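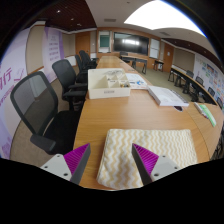 会议纪要怎么写才有人看：讲稿备注

时长按四十分钟准备，提问另算。电脑接上以后先把通知关掉。Muireann Foley 做主持，她会先报一下洗手间和茶水的位置，我不用重复。

开场

先问大家一句：上一份会议纪要，你看完了吗？让举手的人举一会儿，不点评。

自我介绍一句话带过。我在 Brameo 的 Grandville 办公室做行政和文档，管过 Otine 项目的全部会议记录。今天讲的东西都从那个项目里来，别的公司情况不一样，听的时候自己打折扣。

先给数字。Otine 项目从立项到交付，归档的会议纪要一共 223 份。项目结束以后我和 Rania Bataineh 把它们从头读了一遍，把里面写着“待跟进”“后续确认”“会后讨论”的条目全部摘出来，总共 885 条。其中写明了负责人和期限的，91 条。

这里停一下，让大家看屏幕上的表。

有人会问剩下的那些后来怎么样了。答：一部分做完了，但纪要里查不到是谁做的；一部分在后面的会上又被提出来，换个说法再记一遍；还有一部分我们两个人问了一圈，也没问出结果。这三类各有多少我没有统计，被追问就照实说没有统计。

第一部分：纪要给谁看

多数人写纪要的时候，心里想的读者是在场的人。在场的人最不需要看，他们刚开完会。

真正的读者有三种，按我遇到的频率排：

没来开会、但事情落在他头上的人。他要在一分钟之内找到跟自己有关的那一行。

几个月以后回来查的人。他要知道当时定了什么，按什么条件定的。

新接手的人。他不认识里面的简称，也不知道“按上次说的办”是哪一次。

举 Gill 的例子。Gill 是 Otine 里面一个子系统的内部叫法，最早那几份纪要里写全称，后来写 Gill，再后来写 G。Manon Dufour 是中途加入的，她第一周看纪要，以为 G 是一个人，还去通讯录里找过。讲到这里一般有人笑，等笑完再往下。

结论直接说：每份纪要里第一次出现的简称，写一遍全称。多打几个字，花不了多少时间。

第二部分：开会之前要做的事

纪要写得乱，多半在开会之前就已经乱了。没有议程的会，记录的人只能按说话顺序记，记出来就是一篇对话。

我的做法是先建好文档，把议程每一条作为小标题放进去，每个小标题下面空三行：定了什么，谁去做，什么时候要。会上只填这三行。填不出来的，当场就看得出来这一条还没谈完。

议程提前一天发。有人说提前发了也没人看，我的经验是看的人确实不多，可是主持会议的人自己会看，他看了一遍，会就会短一些。

如果会上要改议程，改文档，不要另起一页。Otine 初期我们有两份会议文件并存，一份是议程，一份是纪要，编号还对不上，后来合成一份，省了很多事。

提醒自己：这一段容易讲长，讲到这里看一眼时间，应该在十二分钟左右。

第三部分：会上记什么

记决定，记任务，记没有谈拢的分歧。其余的可以不记。

决定要写成一句完整的话，主语动词都有。屏幕上左右两栏对比，左边是原文，右边是改过的：

原文：“关于验收标准，大家讨论后基本同意。”
改后：“验收标准采用第二版草案，第四条删去。”

原文：“接口的问题后面再看。”
改后：“接口方案未定，Rosaire Caron 在一月底之前给出两个备选，发到项目邮箱。”

念完以后解释“基本同意”为什么麻烦。写的人觉得意思是同意了，看的人会理解成还有人不同意。那份纪要发出去以后，有两个组分别按两种意思做了下去，做了三周。

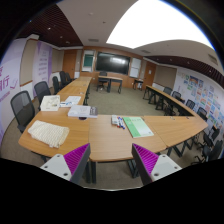
分歧怎么记，要多讲两句，这一条被问得最多。写清楚有几种意见，各自的依据是什么，不写谁的语气怎么样。名字写不写看公司的习惯，我们这边写部门不写人名，除非本人要求写上。Aaliyah Turcotte 当时就要求写她的名字，她反对把测试周期压短，后来周期还是压短了，那一行记录也一直留在那里。查问题的时候大家翻到过它，处理起来就简单，不用再争当时有没有人提过。

白板上写的东西也要处理。散会之前留两分钟，把白板上的结论念一遍，抄进文档，念的时候在场的人可以纠正。只拍一张照片贴在纪要最后，过两个月就没有人看得懂那些箭头了。照片可以留，文字要另外写。

录音的问题。有录音以后，很多人觉得可以不记了。录音我不反对，但要事先问过在场的人，并且说清楚存多久。一个小时的录音要找一句话，我试过，花了半个上午。自动转写能帮一点忙，人名和数字要自己核。

第四部分：散会之后

当天发。隔一天发，收到的更正就会少，少了并不说明写得准，是大家记不清了。

更正给一个期限，我们用的是两个工作日。期限过了就归档，之后再有改动，写在下一次的纪要里，不回头改旧的。这条规定刚定的时候有人嫌死板，后来因为它少吵了很多次。

邮件正文里直接写任务清单，不要只放附件。格式就一行：人名，事情，日期。屏幕上放一封真的邮件，收件人已经遮掉，讲之前再检查一遍有没有遮漏的。

下一次会议开头，先过上一次的任务清单，一条一条过，做完的划掉，没做完的重新写日期。这一步控制在五分钟以内，不展开讨论。要展开的，列进当天的议程。

第五部分：常见的几个说法

“我们会太多，没时间写。”那就先挑一个会写。选任务最多的那个，写四次，再决定要不要推广。

“记录的人听不懂技术内容。”听不懂可以当场问，问一句“这一条我写成这样对不对”，把写的那句话念出来。Manon 刚来的时候一次会要念七八回，头两次有人不耐烦，到第三次就有人主动等她念了。也正因为她不熟，好几处含糊的地方是她先发现的。

“轮流记可以吗？”可以，模板要统一。轮流的好处是每个人都知道记录有多难，发言会收敛一些。坏处是质量不齐，需要一个人最后看一遍。

“要不要领导签字？”看合同怎么要求。内部会议我不建议签，等签字的时间里事情已经往前走了。

“多长合适？”我们后来的规定是一页，任务多的时候可以到一页半。超过的部分一般是讨论过程，放附录，或者删掉。

这里如果时间已经过了三十分钟，跳过后两个说法，直接进练习。

练习

发一页纸，上面是一段整理过的会议对话，内容是办公室搬楼层，跟任何项目都没关系。请大家用五分钟写出决定和任务。纸印了 100 份，应该够，不够就两人合看。

对话里埋了三处要注意的地方：

有一句“那就你们那边弄吧”，没有说“你们”是谁。
搬家日期前后说了两个，后面那个才是定下来的。
网络布线提了一次，没人接话，很多人会漏。它应该记成未决事项，负责人空着，并且在纪要里标出来请主持人指定。

收的时候不收纸，请两三个人念一下自己写的。不评高低，只看三处有没有写到。Rania 坐在后排，请她帮忙递话筒。

备用材料，有人问到再讲

模板文件放在报名邮件的回复里，会后发，不用现场抄网址。

问起用什么软件：我们用普通的共享文档，中间换过一次工具，换工具的那个月漏发了两份纪要。工具换不换影响不大，换的时候要指定一个人盯着。

问起多语言会议：Grandville 这边英语法语都用，纪要只写一种，任务清单写两种。翻译由写的人自己做，译完给另一种语言的同事看一眼。人名和日期的写法固定，日期一律把月份写成字，避免日和月看反。

问起那 885 条能不能公开：不能，里面有客户信息。统计口径可以说，就是按那三个词摘的，同一件事重复出现的算多条，没有合并。

问起纪要和合同冲突怎么办：我不是法务，请他们问自己的法务。

散场后把剩下的练习纸收回来，留给 Rosaire，他下个月给新人培训要用。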